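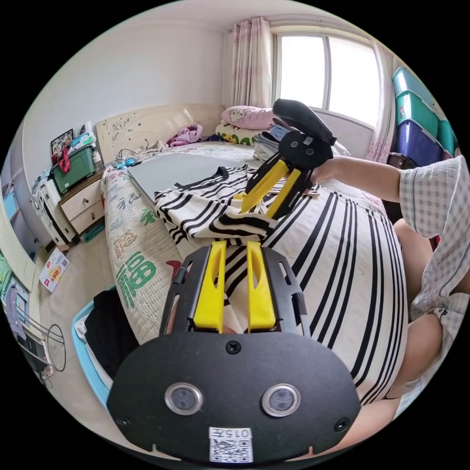

Stirar sparkling tea: launch campaign, second progress report
Prepared for: Brand Investment Office, Yeoh
Prepared by: Campaign Planning, Zekulum
Period covered: January through the end of the first broadcast flight

1. Status

The campaign is in market on television, online video and outdoor. Radio is two weeks behind plan. Spending is within the approved budget at the total level, with an overrun in production that has been covered from the contingency line. One decision is needed from Yeoh before the second flight can be booked (see section 7).

2. Creative work completed

The lead commercial was delivered in 60, 30 and 15 second lengths. The 60 ran only in the opening week, as planned. All later television spots have used the 30. The 15 is used for online video and as a reminder spot in the same break as the 30 where the station allows it.

The 30 was recut once after delivery. In the first cut the Stirar name was spoken only in the closing line, and the pretest showed that a large share of viewers placed the commercial with a different drinks brand. The name is now spoken in the opening exchange and again at the close. The recut was retested with a fresh sample before it went to air. Correct brand naming improved to a level we consider acceptable for a new product, although it is still below what we would expect for an established one.

The end line was approved in its short form. The longer form, which included the words "lightly brewed," was dropped on legal advice. It remains on three printed items made before the change. These are being used up in sampling and will not be reprinted.

3. Media delivery

Television: 749 spots aired in the first flight against the booked schedule. A small number were moved by stations to make room for live sports. Make-good spots have been offered for all of them and accepted for most. We turned down the overnight slots, which fall outside the agreed dayparts, and have asked for credit instead.

Online video: delivery was uneven. The first ten days ran ahead of plan on mobile and well behind on connected television. The frequency cap was set per device when the campaign was loaded, so households with several devices saw the commercial more often than intended. The cap has been changed to household level where the seller supports it. Completion rates for the 15 have been steady since the change. Completion for the 30 is lower on mobile, and we have stopped buying it there.

Outdoor: all booked panels were posted. Two sites were found on inspection to have the previous advertiser's copy still showing on one face, and the contractor corrected both within the period allowed. No charge will be made for the lost days.

Radio: production was held while the music license was extended to cover audio-only use. The extension is signed. Recording is complete and the spots are with the stations for clearance.

4. Sampling and retail support

Sampling was run under the Cliltasport sponsorship at regional running events and at the stores closest to the course. Some 3,000 cans were handed out. Of the people who took one, 2,158 scanned the code on the sleeve and completed the short survey. That response is high for this type of activity, and we attribute much of it to the discount coupon given on completion. The answers should be read with that in mind.

The survey results are consistent with the earlier taste work. The peach variety was preferred by most respondents. The plain variety divided opinion, with a fairly common comment that it was less sweet than the can suggested. Recognition of the television commercial was higher among respondents than in the general tracking sample, but event visitors are younger than the target audience and the two figures should not be compared directly.

Store display units arrived on time in two of the three regions. In the northern region they were held at the distributor's warehouse and reached stores after the opening week of television. Sales in that region during the opening week are therefore of limited use as a reading of the advertising.

5. Tracking

The tracking study has completed two waves, the first before launch. Prompted awareness has risen in all regions. Unprompted awareness is still low. Intention to buy has moved less than awareness, and the change in the western region is inside the margin of error.

A third wave will be fielded after radio begins. We do not recommend drawing conclusions on the relative effect of each medium until that wave is available.

6. Budget

Production is over its line owing to the recut, the second pretest and the license extension. Media is slightly under its line, reflecting the credits described in section 3. No further contingency draw is expected. Invoices from the outdoor contractor are outstanding and have been accrued at the contract rate.

7. Decision needed

The second flight can be booked on either of two bases:

Option 1: repeat the first flight with the same regional weights.
Option 2: move part of the western television weight to the northern region, where display units are now in place.

We recommend option 2. The stations require confirmation three weeks ahead of the first air date, and rates are held until then.

8. Next period

Radio on air in all three regions
Third tracking wave fielded and reported
Make-good schedule reconciled with station logs
Revised artwork for the plain variety submitted to Yeoh for approval
Cliltasport renewal terms reviewed, including category exclusivity for bottled drinks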